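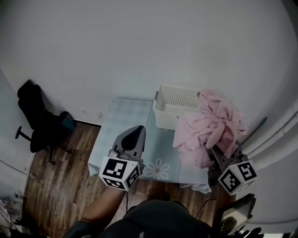

Fig. 6. White basket and pink cloth on the small table.

Section 7: Setting up your Prover for laundry day

I wrote this part of the guide after my second month with the Plillix Prover drying rack, and I've redone it once already (last update 2022-07-22). The printed sheet skips the cord completely, so start with mine!

1. Pick your wall. You want studs, and you want a window you can open. I went with the wall by the back door, which my family complains about to this day.

2. Hold the rail up, level it, and mark the two outer holes first. The middle one can wait.

3. Drive the screws in by hand. I used a drill on my first try and stripped one, and then it was off to the hardware store in the rain.

4. Thread the cord through the left pulley, across, and down through the right one. Leave yourself plenty of slack, you'll trim it in step 6.
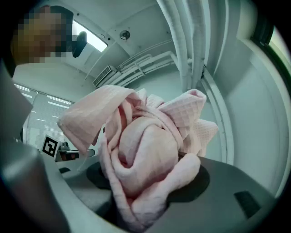
5. Tie off at the cleat with a figure eight. Hussam Ghanem showed me a fancier knot, and it does look great, but I can never get it undone with cold fingers.

6. Raise and lower the rack empty a few times, then trim the cord and melt the end.

Note: Towels go on the outer bars, shirts in the middle. Shake everything out before you hang it. Thick stuff took almost 7 hours at my place in January, with the heat on.

Caution: Lower the rack all the way before loading it. Don't hang from it, and please don't let the kids try either.

If your cord frays, the Liao replacement (part 832) fits fine. The Taler one is too thick for the pulleys, I tried.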